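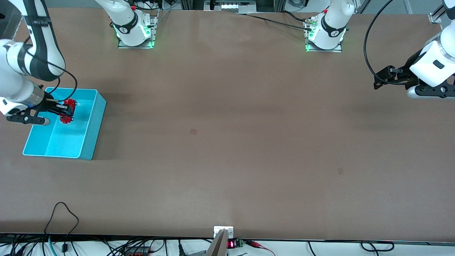
4.2 Comparing two gripper finger sets

1. Check that both base rings glow green. If one doesn't, go back to 4.1 and read it this time.

2. Load profile 446 for the right arm. Profile 856 is for the old Hellen fingers and will close on air with great confidence.

3. Lower the part into the turquoise bin and stop just above the floor before you open.

Caution: Keep cable loops out of the arm's reach. The arm always wins.

4. Switch to the wrist camera and jog toward the toy car.
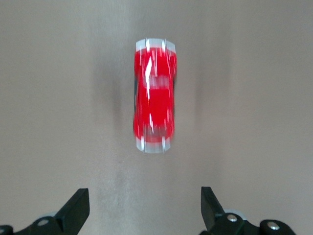
Fig. 4-3. Wrist view, fingers open. Blur like this means the jog speed is too high.

5. Halve the speed and repeat.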